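Print this page | E-mail this page

Leltanach Tabletop Ball Set
Section 3: Laying the Green and Placing the Ball

This is the fun part! Once the green is down you can start playing right away, so clear a table and let's go.

1. Unroll the green with the soft side up. Smooth it from the middle out to the corners with the flat of your hand.

2. Leave it for 200 minutes if it still curls. Heavy books on the corners work wonderfully (take them off before you play).

3. Brush the surface lightly, always in the same direction. Faint brush marks are normal and won't bother a slow roll.

4. Take one perforated ball and look it over. The holes should be open all the way around, with no cracks between them.

5. Set the ball down near the middle of the green and let go gently. Wait until it is perfectly still before the first shot.

Note: A ball this light will wander if a fan or window is blowing across the table. Try it once with the fan on, it's a riot, but don't keep score.

CAUTION: Do not iron the green. Do not put the balls in the dishwasher.

A white ball on the green:
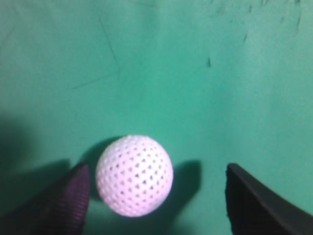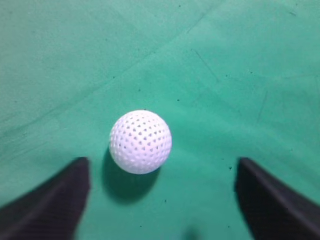
6. If the ball keeps drifting to one side, slip a folded card under the low end of the table and try again. Even a tiny tilt shows up, and getting it dead level is oddly satisfying!

7. When you finish, roll the green loosely around its tube, soft side out. Store the balls in the mesh bag.

Replacement balls are part no. 614. The Mitau green and the Kamolrat green both fit this set.

Related items
Kamolrat Replacement Green
Mitau Soft Brush
Flunside Score Cards
Section 4: Games for Two Players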